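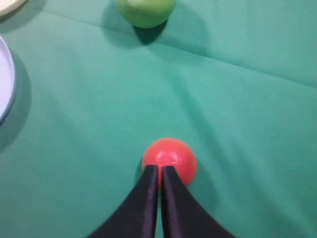 Small red ball on green cloth, Bemura Play Collection.

Collections Assistant (Small Playthings), part-time, fixed term

The Bemura Play Collection invites applications for the position of Collections Assistant. The successful candidate will help to inspect, clean, label and repack the small playthings held in the Mekell Room, and will prepare them for loan to schools and day centers in the Ilness area.

Posted: 2021-07-10
Hours: 30 per week
Term: one year, beginning in September
Reports to: Nithin Pinto, Collections Supervisor

About the collection

The Bemura Play Collection lends balls, blocks, tops, puzzles and simple table games to registered borrowers. Items travel in numbered boxes, each with a packing list inside the lid. The small playthings section holds 663 items at present. Many of them came with the Bhat bequest and have not been looked at closely since they were first entered in the register. Their labels follow an older numbering system that borrowers find hard to read, and a number of boxes have packing lists that no longer match what is in them.

The assistant will work through the section box by box. Work already completed on the puzzles will serve as the model, and the written procedures for that project will be provided on the first day.

Duties

The assistant will:

Unpack each box and check the contents against the register and the packing list.

Inspect every item for cracks, splits, sharp edges, loose parts and worn color. Balls are to be checked along the seam, where there is one, and measured with the ring gauge. Any item that passes through the smallest ring is withdrawn from loans to children under three.

Clean items by the method listed for their material. Items of unknown material are set aside for the supervisor and are not to be washed.

Write a short condition note, attach a new label and repack the item.

Answer written questions from borrowers about the contents of a box, and record returns at the loans desk on two afternoons a week.

Working arrangements

Inspection is carried out on a plain cloth, one item at a time. The cloth keeps small things from rolling and makes a chip or a loose thread easier to find. It is shaken out and laid flat again before the next box is opened. 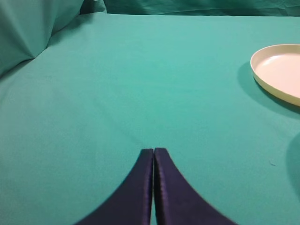 Pens, drinks and adhesive labels are kept away from the cloth at all times. Labels are written at the side desk and brought over when the item is ready to be packed.

The work is mostly done seated, with short periods of standing and lifting. Full boxes weigh up to 17 pounds. A cart is available, and the upper shelves are reached with a fixed step. The Mekell Room is quiet and has no public access, so the assistant should be comfortable working alone for part of the day. The loans desk is busier, particularly in the first weeks of the school year.

Requirements

A high school diploma or equivalent.

Clear handwriting, and the ability to keep accurate written records.

Patience with careful, repeated work - the pace is set by the condition of the items, and there is no daily target.

Basic computer skills, including the use of a spreadsheet.

Experience in a library, museum, nursery or repair shop is welcome but is not required. Training in the condition codes and the ring gauge will be given during the first two weeks.

The Collection will make reasonable changes to seating, lighting and table height on request. Applicants are encouraged to state any such needs when accepting an interview.

How to apply

Please send a letter of no more than two pages, a résumé and the names of two references to Sreekumar Kotian, Head of Lending, at the Collection's office in Ilness. Letters should describe one task in which the applicant had to keep careful records over a period of weeks or months. Applications may be left at the loans desk in a sealed envelope marked "Small Playthings".

Interviews will include a short practical exercise, in which each candidate will check one box against its packing list and write condition notes for three items. Candidates should allow an hour and a half for the visit. Travel costs within the county will be repaid on presentation of receipts.

Questions about the duties of the post may be addressed to Nithin Pinto. Questions about pay, leave and benefits should be directed to the office.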